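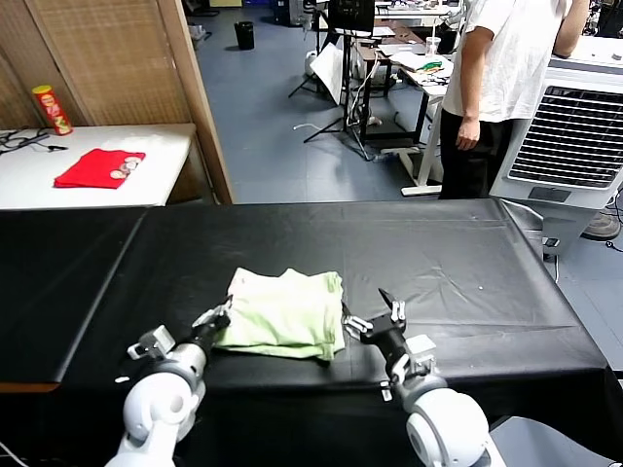
Bovura vs Tamura fingers on soft stuff, has anyone measured it?

libord
Libor Danko here, bench end of the Savgate job. We've got both sets of fingers on loan until the end of April and I'm meant to recommend one. The Bovura brochure claims they will pick a single layer off a folded stack. I don't believe it. So far I've done 124 tries with a folded green cloth on a black sheet, and 53 of those took two layers or more. Same arms, same controller, only the fingers swapped.

mossop_k
Were the 53 all on the one set?

libord
No, split nearly down the middle. That's my complaint, I can't see what the extra money buys.

gantryhand
Then your test is wrong. Cotton grabs itself. Try it on something slippery before you write them off.
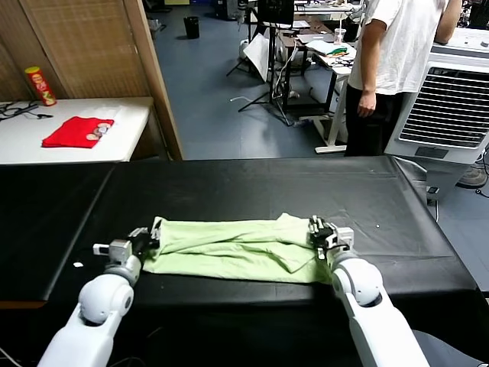
Does it matter which arm closes first on a two-handed pick?
It matters a lot if the cloth is light. The first arm to close drags its end, so the second one is aiming at a spot that has moved. Closing both on the same trigger fixes most of that.

mossop_k
"Most of that" is doing some work there. We run Parkeo controllers and a same trigger still gives us a lag on one side. It changes with the firmware too.

libord
I log the lag. It's small next to the creases.

gantryhand
Small on your rig. I'd still want to see it on a slower close. And what force are you using? If both sets are at the factory setting you aren't comparing fingers at all, you're comparing two defaults.

libord
Factory on both, yes. Fair point, I'll redo 16 of them at matched force and post the numbers whichever way they go.
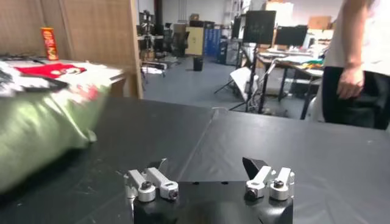

Is a wrist camera worth having if there's already one up at the head?
For the last bit of the approach, yes. The head view loses the fingertips behind the gripper body just when you want them. Fast moves will smear, so don't trust it until the arm has settled.

tallboy6
Disagree. We took ours off after 6 weeks and the pick rate didn't budge. One more cable to snag.

mossop_k
What were you picking though?

tallboy6
Boxes.

gantryhand
Well then.

libord
Still not sold on either set. Will post the matched force runs when they're done.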